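Section 4. First print and paper profile

Do this after the ink is in and the Mullance has finished its start-up noise. If the light is still blinking go back to section 3. Notes by Anneli Manninen, updated in August, covers the Mullance desktop printer with Juntunen print software. Other software, you're on your own, the menus don't match.

You need: the printer, USB cable (not Wi-Fi for this bit), a few sheets of plain paper, a few sheets of the good stuff. Sokton matte is what I use. Glossy works too but read the note at step 9 first.

4.1 Before you load anything

1. Turn off the overhead light if it's one of those yellow bulbs. Daylight or a daylight lamp.

2. Screen on for half an hour. Brightness at 63 on mine, yours will differ. If your prints always come out dark, the screen is too bright. Nearly always that.

3. Plain paper in the back tray. Run Nozzle Check from the Tools menu. Lines should be solid all the way across.

4. Gaps? Run one cleaning. Check again. Still gaps, wait an hour and do it again.

CAUTION: Don't run cleaning over and over. Eats ink, fills the waste pad. When the pad counter gets to 1000 the printer locks and you need a new pad to get going again. Mine says 934 so I'm being careful.

4.2 Test print

5. Pick a test file. Any photo with a range of tones in it, full size, not something saved out of a chat.

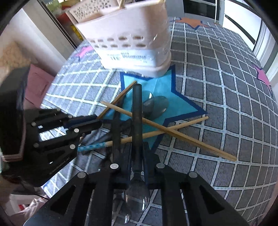 6. Open the file in Juntunen and set the paper type BEFORE the size, because changing the type resets the size and you won't notice til it's printed. Then choose Perceptual and leave black point on. Print one small copy on plain paper just to see it feeds straight. When you look at it, go to the touchy spots first: the shiny bowl of the spoon should hold some tone and not go to bare paper, and the white lines of the grid should stay seperate from the gray. If the gray leans pink or green, that's the profile and not the ink.

7. Good paper now. One sheet at a time, print side up. Damp your finger and touch a corner if you can't tell, the sticky side is the print side.

8. Slide the edge guide up till it touches. Touches, not squeezes. Squeezed paper buckles and the head will scrape it.

9. In the driver, color management OFF. In Juntunen, color management ON. Both on = muddy reds. Both off = who knows.

NOTE: Glossy. Driver sometimes swaps black inks when you change from matte. Let it finish. Pulling the plug halfway means doing section 3 again.
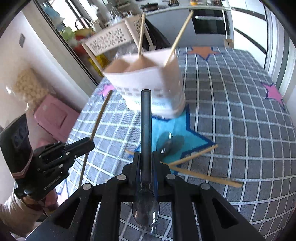 10. Print. Lay it flat, face up, nothing on top. Leave it 12 hours before you judge color, matte shifts a fair bit as it dries. Don't use a hair dryer.

11. Compare with the screen under the same light. Too dark all over, lower the screen and start again from step 2. Only the shadows dark, raise Shadow Lift by one notch. One. Then print again.

12. Write the settings on the back in pencil. Paper, profile, lift, date. Not ballpoint, it dents through.

4.3 Saving the preset

13. File, Save Preset. Name it by paper, not by photo. "Sokton matte lift 1" is fine.

14. Close Juntunen and reopen. Preset should be in the list. If not, you saved it to the desktop, drag it into the Presets folder.

15. Back up that folder someplace. Updates wipe it.
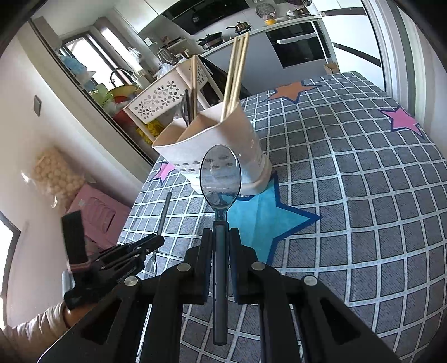

Helmi Kemppainen wrote in that step 9 is backwards for anyone on the Grillard driver: "Leave it on in the driver and off in Juntunen, otherwise the profile gets applied twice." Tried it with the Grillard one and she's right. So, Mullance driver, do it as written. Grillard driver, flip it. Steps 10 to 15 stay the same either way.

Borderless printing is in section 5. Get the preset saved first.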